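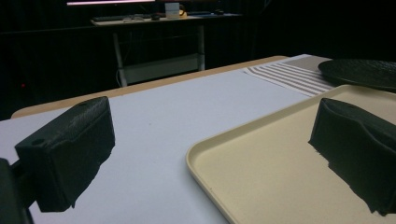

Two black gripper fingers, one on each side, over a white tabletop.

How does a place get its old name back?

07/01/2024

Have you ever looked at a map and wondered who chose all the names? Somebody had to! Every river, hill and village was called something by the first people who lived there, and lots of those names are thousands of years older than the ones printed on our maps today.

Let's find out why some places are going back to their first names, and how a name gets changed.

Who are Indigenous people?

Indigenous peoples are the first peoples of a land. Their families were living there long before settlers came from other countries. There are Indigenous peoples all over the world, and they have thousands of different languages, stories and ways of life (so it's a mistake to think of them as one big group).

When settlers arrived, they often gave places new names. Sometimes they used the name of a town back home, or a king, or a ship's captain. Sometimes they tried to write down the name they heard and got it very muddled. In many places Indigenous children were also stopped from speaking their own languages at school. That was cruel, and it meant that many words, including the names of places, were nearly forgotten.

What can a name tell you?

An amazing amount! A name in an Indigenous language can work like a tiny guidebook. It might tell you where the fish gather, where the river is safe to cross or where a famous story happened.

Take the town of Farlow. It has 2,343 people, a bakery, two schools and a very windy football pitch. It was named by a surveyor (a person who measures land to make maps) after the village where he was born. But the Kumsa people, who have lived along the river since long before the town was built, have always called the place Nundeo. In their language it means "where the water turns back". If you stand on the bridge when the tide comes in, you can watch the river flow the wrong way - so the name makes perfect sense!

So how does a name change?

You can't just pop out with a pot of paint and change the sign. The rules are different in each country, but in Farlow it went like this.

First, someone has to ask. A group of Kumsa elders and teachers wrote a letter to the district council in Narkulthorpe. Elders are older people who are trusted to look after knowledge and pass it on. With the letter they sent a list of 20 places, with the Kumsa name for each one and how to say it.

Next comes the detective work. People who study old maps, diaries and recordings look for clues about each name. They also listen to elders, because many names were never written down at all. They were kept safe by being spoken, sung and told in stories. One creek on the list turned out to have two names, one for the top half and one for the bottom!

Then everybody gets a say. This part is called a consultation, and it lasted 90 days. People could write in, fill in a form at the library or come to a meeting. Some were thrilled. Some were worried about changing the signs on their shops, and some had grown up with the old signs and felt sad. The council had to read every answer.

After that, the councillors vote. They agreed to all the names on the list, and the new signs go up in April.

Does the other name disappear?

Not always. Some places swap one name for another. Others keep both, and this is called dual naming. Farlow chose dual naming, so the sign by the station will say Nundeo / Farlow. Look carefully at the order: the Kumsa name comes first, as it was there first.

Your letters and parcels will still arrive, by the way. The post office can cope with both.

How do you say it?

Nundeo is said "NOON-day-oh". Don't worry if you get an Indigenous name wrong the first time. Listen, have another go and ask if you aren't sure. Kumsa has 36 sounds, and a few of them aren't used in English at all, so your tongue may need some practice!

Try it yourself

Find out which peoples first lived in the area where you live, or in a place you'd like to visit. Your library is a great place to start. Can you find an older name for a river or a hill? What does it mean? Draw a map of the place and write the name on it in your best lettering.

Tricky words

Consultation: asking people what they think before making a decision.

Council: a group of people chosen to make decisions for a local area.

Dual naming: giving a place two official names.

Elder: an older person who is respected for their knowledge.

Settler: someone who moves to a new land to live there.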